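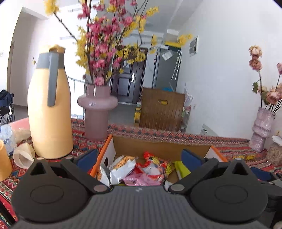 Check the pads before you blame the software, Siyabonga Engelbrecht kept telling people who wrote in about dropped packets, and by March the advice had grown into a full set of notes. Pondirine is now putting those notes out for anyone to read, free of charge, under the title Looking After Nadine.

WORNCOMBE – Nadine is the two-gripper tabletop station that Pondirine uses for picking work with everyday goods: snack packets, cups, bottles, the kind of thing people keep around the house. The new notes cover how the station is set up in the morning, what gets cleaned and when, and how a worn finger pad is replaced and the gripper brought back into line afterward. They run to 37 pages, with plenty of drawings, and we're delighted to have them finished!

Most of the fuss with a station like Nadine happens in the last inch of the finger. Shiny snack wrappers are wonderful test items (they slide, they crumple, they catch the light in a new way every time they move) and they are also hard on grip. A pad that has picked up a little grease or dust will still close on a packet and report a good hold, then let go halfway up. The station's own log won't always tell you why. A clean cloth and a good look at both pads often will.

The morning check takes 20 minutes and is laid out on a single sheet. Power stays off for the first part. Both pads on each gripper are wiped with a damp lint-free cloth and left to air dry, and then the linkage arms are moved by hand through their full travel, feeling for any rough spot near the pivots. Cables are followed from wrist to base. Only then does the station come on, home itself, and close each gripper on a gauge block. If the two fingers don't meet the block together, the sheet sends you to the alignment section on page 12.

Pad replacement gets the longest chapter, and it's the one Ionuț Bălan rewrote three times.

"The first version was written for somebody who already knew how to do it," Bălan said. "I gave it to a colleague and watched, and she had the left pad on the right finger before I'd poured my coffee. So now there's a drawing for that. There's a drawing for pretty much everything, and I love it."

The chapter asks for both pads on a gripper to be changed as a pair, even when one looks fine. A new pad facing an old one pulls the packet to one side as it closes, and the picks start to wander. After the change, the station runs a short set of slow closes on a soft item before it goes back to full speed. The notes also include a wear card that can be printed and held up beside a pad, and a blank log page for writing down the date, the finger and the number of closes.

That log page comes straight from the bench. Nadine's right gripper went through 901 closes during the trial of the new routine, with every pad check written down by hand, and the filled-in pages are printed at the back, coffee ring included.

"I like that people can see our messy handwriting," said Engelbrecht. "You can follow the day we over-tightened a screw and spent the whole afternoon hunting for a squeak. Please learn from that one."

Drawings for the gauge block and the pad storage tray were made by Pillay, which has agreed to let readers copy them for their own benches. The tray keeps left and right pads apart and has a lid, a small thing that everyone at the station has been very happy about.

Looking After Nadine is available now from Pondirine's website and at the front desk in Worncombe. Corrections and repair stories are very welcome, and a second edition will include the best of them. Please mark messages "Nadine notes" so they reach the bench.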